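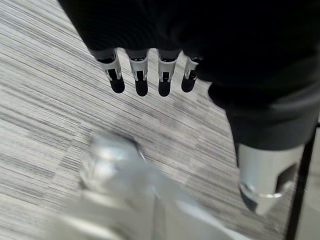 Baiba Sepp
Device support, Prorkley

Section 8: Setting up the Skukier tablet for the first time

Applies to the Skukier and the Skukier Plus. If you have the older Paulauskas model, stop, wrong guide, go to Section 9.

What you need

Tablet, charger, the cable from the same box. Wi-Fi name and password. An email address you can open on something else, your phone will do. The Plemomden account card if your tablet came through work or school.

Charging

1. Plug in the cable, logo side up. It only fits one way so don't force it.
2. Leave it until the battery light goes from amber to green. You can start at 30 per cent but the update won't run below that.
3. Keep it plugged in until you reach the home screen.

Note: no light at all after a few minutes? Hold the power button for 8 seconds, let go, try again. Still nothing – different wall socket, then different cable, in that order.

CAUTION: Do not charge on a bed, sofa or anything soft. The back needs air.

First start

4. Hold power until the logo shows. Let go.
5. Pick language, then region. Region sets the app shop and you can only change it once a year, so check before you tap Next.
6. Pick your Wi-Fi and type the password. Capitals matter.
7. Wait. The screen may go black and come back twice. Don't press anything.

Note: hotel and café networks with a sign-in page won't work at this step. Use a phone hotspot, or choose Skip and do it later from Settings > Network.

The update

8. Tap Check now. If it offers build 493, take it. Anything lower is already out of date and will only ask you again afterwards.
9. Tap Install and agree to the restart.
10. When the lock screen comes back, swipe up.

CAUTION: Do not turn the tablet off while the bar is moving. If it sticks at 78 per cent leave it alone, it is unpacking files and the bar doesn't move for a good while. Pulling the power here means a full reset, see Section 12.

Your account

11. Tap Sign in if you have an account, or Create.
12. Open your email on the other device, find the code, type it in. Check the junk folder. Codes run out quickly – if yours has, tap Send again and use the newest one only.
13. Set a PIN. Six digits. Write it down somewhere that isn't the tablet case.
14. Fingerprint is optional. Skip it if your hands are damp or you've just used hand cream, it reads badly and you'll have to do it agian.

Work and school tablets: at step 11 choose Managed device instead and type the number from the Plemomden card. You won't see steps 12 or 14. The PIN rules are set by whoever runs the account, we can't change them from here.

Moving things over from an old tablet

15. Both on the same Wi-Fi, both plugged in, side by side.
16. On the new one: Settings > Move in > From another tablet.
17. On the old one, tap Allow when the message pops up. Check the two picture codes match.
18. Untick anything you don't want. Videos take longest.

Note: bank apps don't carry their log-ins across. You will need to sign in to each one again.
Note: tablets last updated before September may not show Allow. Update the old one first then start from 15.

Steps 5 and 12 changed 3rd January. If you have a printed copy bin it and print this one.

Screen stays blank after step 10: see 12.2
Keyboard in the wrong langauge: see 12.4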